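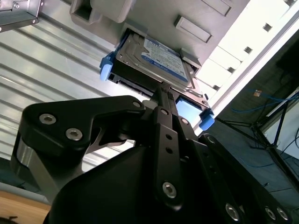
Figure 1. A 3.5-inch hard disk drive in its caddy, at a light grey server chassis.

Student project report, 29 Aug 2018
Storage of old exam papers in the Detis archive

Our task was to find out how much disk space the Detis school archive needs if all its exam papers are scanned. The archive keeps 446 folders on paper. We started in February with 21 folders and scanned them at two quality levels.

The lower level was good enough for typed pages, but pencil notes became hard to read. For this reason we used the higher level for all handwritten pages - it took more time, and the files were bigger. One folder then needed roughly 80 megabytes.

We compared two programs for naming and sorting the files, Palomino and Kikov. Palomino was easier to learn. Kikov could search inside the text, and the teachers asked for this, so we chose Kikov. In 7 folders the dates were missing and we put these files under "unknown year". The remaining folders will be scanned by the next group.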